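The Piano Stool

The house in Codesar had to be empty by the end of May, and my sister had done everything except the stool. She had sold the piano to a school. The school did not want the stool because one leg was loose, and she did not want to put it out for the trash, so she called me.

"It's Mom's," she said. "You can't glue it?"

I said I could glue it.

I live in Drovo, four hours away by the old road, and I took the Friday off. I had been meaning to make the trip since the winter. On the kitchen table I still had the letter from the lawyer at McGrath, dated Tue 23 December, that told us the house was ours to sell. I had read it once, signed the second page, mailed that back and kept the first page under the fruit bowl. My sister did the rest. She got the roof looked at and the oil tank pumped out, and she found the buyers, a couple with twin boys.

The stool was in the front hall when I got there. Everything else was gone. There were pale squares on the wallpaper where the pictures had been, and four dents in the living room carpet from the piano. My sister was on her knees in the kitchen, wiping out the cabinet under the sink.

"There's coffee in the thermos," she said. "There's one cup. We have to share it."

We sat on the back steps and passed the cup. She told me about the buyers. The wife wanted to take out the lilac and put in a swing set. My sister had told her the lilac was older than both of us, and the wife had said that was a long time for a lilac, and then neither of them had known what to say.

"Did you tell them about the cellar door?" I asked.

"What about it?"

"You have to lift it and then push."

"They'll figure it out. We did."

She gave me the stool, a grocery bag of sheet music and an envelope with my name on it in our mother's handwriting. I asked what was in it. She said she hadn't opened it, and she said it in a way that meant she had held it up to a lamp.

I put the stool in the back seat and ran the belt through its legs. The music went on the floor. I put the envelope on the passenger seat, then I moved it to the glove compartment, then I took it out again and put it in my shirt pocket. My sister watched all this from the porch with a sponge in her hand.

"Take the highway," she said. "It's faster."

"I know it is."

She went back in before I had the car turned around.

The Road

I did not take the highway. Our mother never did either. She learned to drive at 22, in a borrowed pickup, and she said the highway made her feel as if somebody was pouring her down a drain. When she drove us to our aunt's in Drovo she took 427 the whole way, through Carent and along the river, and we stopped for lunch at the place with the gravel lot.

The stool knocked on the curves. It wasn't loud. The bad leg tapped the door handle each time I turned left, and after a while I was listening for it. In Carent I pulled over by the feed store and wedged the bag of music in next to it, and after that it was quiet and I missed the noise a little.

Past Carent the houses thin out. There is a church with a tin roof, then a field with a tank in it for the cows, then trees. When we were kids this was the part where our mother made us sing. She started, my sister took the high part, and I was supposed to take the low part, though at 15 I mostly looked out the window and moved my mouth. She could always tell. She would stop singing and say, "I'm missing somebody," and keep driving, and nobody got the radio until I came in.

I tried it. I started the low part of the one about the ferry. The low part doesn't make much sense alone. It's the same note over and over, then a different one, then the first one again. I got through a verse and a half.

The sun was out and the windshield was giving me back the dashboard, and I had to look through it at the road. The trees threw their shade over the pavement with small bright spots in it. The grass on the left was green right beside me and straw-colored farther on. Up ahead the woods came in from both sides and the road went into the gap between them, getting narrower, the way it did when I was small enough to think that one day it would be too narrow and we would have to back up all the way home.

I had asked her about that once. I asked what we would do if the car didn't fit. She didn't laugh. She said she would go first on foot and have a look.
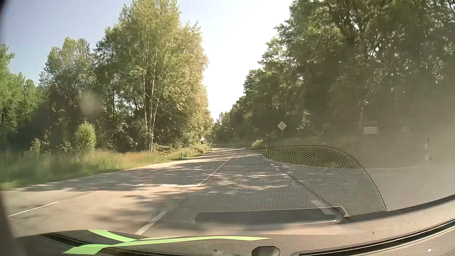 The Envelope

The lunch place was still there, with a different sign. The lot had been paved. I ordered a grilled cheese at the counter and took it outside to a table and opened the envelope with the butter knife.

It was a receipt. It was from the shop where she bought the stool, made out in blue ink, the price and the tax and the word PAID. On the back she had written, in pencil, "Left front leg, turn it the other way."

I read it again. Then I went to the car and opened the back door and tipped the stool over on the seat. I took hold of the left front leg. All my life I had seen people tighten that leg. My father did it before company came. My sister did it, and I did it, every few months, to the right, as hard as we could, and in a week it was loose again.

I turned it to the left. It went around three times and stopped. I pulled on it and it didn't move. I stood the stool on the pavement and sat down on it, next to the car, and rocked from side to side.

A man coming out with a paper bag held the door with his foot and looked at me.

"Nice day for it," he said.

I said it was.

I called my sister. She was on the highway herself by then, heading the other way, and I could hear the trucks.

"It's a backward thread," I said.

"What is?"

"The leg. You turn it to the left."

She didn't say anything for a bit. A truck went by her, then another one.

"She knew that?" my sister said. "She let Dad do it for thirty years?"

"She wrote it down."

"She wrote it down and put it in an envelope."

"With my name on it."

"Well, sure," my sister said. "I would have told him."

She had to go, her exit was coming up. I finished the other half of the sandwich sitting on the stool, since I was already there. Then I put it back in the car, belted it in, and took the music out of the bag to see if the one about the ferry was in it.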